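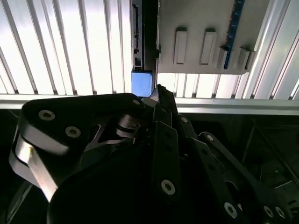
The gripper's finger linkage and a small blue block, Drummond workshop.

Visit to the Moseck student robotics project
December 17, 2018
By Hamish Dalgleish

The Drummond building is a short walk from the Moseck station, past the parking lot and in through the side door. Room 319 is on the second floor at the end of the hall. I got there at two and signed in at the desk.

The project is called Zindari. It is a one-year course for students in their final two years, and they work in teams of four. There are 5 teams this year. Each team gets the same arm, the same table space and a budget of 300 dollars for parts. Whatever they spend has to be written down in a shared notebook, with the receipt taped in. I read a few pages. Most of it is screws, cable and replacement bearings.

The task for the winter term is to pick up small blocks and put them into a tray in a set order. The students write the control code themselves. The fingers are moved by linkages, so the tip doesn't travel in a straight line as the hand closes, and the code has to allow for that. One team had worked this out on paper first and pinned the drawing over their table. Another had measured it by hand, closing the fingers one small step at a time and noting the tip position with calipers. Their two tables of numbers did not agree, and the teams were still arguing over which was right when I left.

I spent most of my time with the second team. They had trouble with bolts working loose after long runs and now check every bolt on the linkage before they switch on. The check takes a few minutes and one student reads the list aloud. They would like to use thread locker, but the course rules say everything has to come apart again with hand tools at the end of the year.

At three there was a talk by an engineer from Bromard, the company that lends the course its test bench. He talked about wear in pivot joints and passed around a box of worn pins. The students asked mostly about summer jobs. He said applications open in February and that a written log of their own work would help more than a grade.

After the talk each team did a timed run. The best one placed all its blocks in order on the second try. The team I had been sitting with placed three and then stopped with a software error, which they traced to a sign mistake in the wrist angle. They fixed it and asked for another run, but the hour was up.

Visitors are welcome on open afternoons if they write to the course office first. Bring safety glasses if you have them, as there are only a few spare pairs by the door. Coffee is on the first floor and the machine takes coins only.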